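Filed under: Workshop Tips > Machine Care > Arms and Hands

Looking after a two-armed machine between cabinet jobs

We run one humanoid with two arms and black multi-fingered hands. It spends most of its week opening cabinet doors and moving flat boards on and off the top. These are the habits that have kept ours going, in the order we do them. Set aside an hour the first time and less after that.

1. Look over the wrist cameras first

Park the arms, cut the power at the main switch and wait for the fans to stop. Wipe each wrist lens with a dry microfiber cloth, then call up a test picture from each side. The wrist housing and the nearest finger should take up the same part of the view as they did last time. Keep a printed copy of a good view taped inside the tool cart and hold it up against the screen. If the housing has crept lower, the camera mount has turned and needs to be set again before anything else.
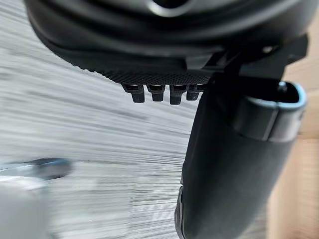 2. Check the screws at the finger bracket

Use the short hex key and go by feel. You want snug. If a screw turns more than a quarter, take it out, clean the threads and put it back with one small drop of medium threadlocker. Let it sit overnight. Sigrún Overgaard, who set up our first cell, puts a paint pen line across each screw head and onto the bracket, and we have copied her. A broken line can be spotted from a chair.
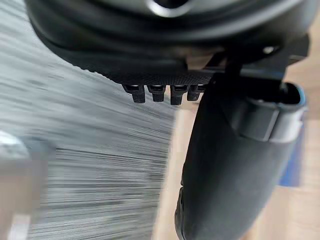 Do the other hand the same way and write both down in the log, even when nothing moved. Fingers pick up a film of dust and skin oil from being handled. A damp cloth takes it off. Keep solvent away from anything rubbery, and don't spray cleaner straight onto a hand - spray the cloth.

3. Give the cables enough slack, and no more

Move each arm by hand through its full reach and watch the loop at the wrist. It should hang free at full stretch and stay clear of the elbow when the arm folds. A loop that is too long will find a door hinge sooner or later. We lost a morning to that in January. Clamp bands go on the straight part of a link, with the tail of the strap facing out.

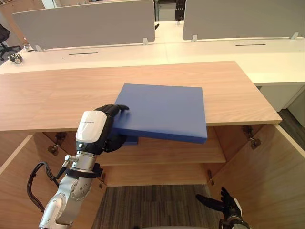
Run the board lift at half speed before you go back to full. Ours is set to log every grip, and we change the fingertip covers at 3,640 grips. Oluf Mogensen stretches his further, but his boards have softer edges. Check the hinge screws on the cabinet while you are there. A door that sags will throw off the reach, and it is easy to blame the arm for it.

4. Clear the floor

Pick up anything loose around the feet and route the floor cable so that it can't get under a sole. Carpet tiles should lie flat at the seams. Stand to one side with the stop button in your hand, and bring one arm up at a time - the other one stays low until the first has finished.

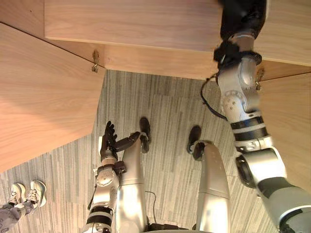

Right hand up at the wooden panel, left hand held low.

5. Write it up

Note the grip count, any screw that turned and any cable you moved. We wipe the lenses daily and do the full list every 200 hours. The log sheet we use came with the Kvaran tool cart, but any notebook will do.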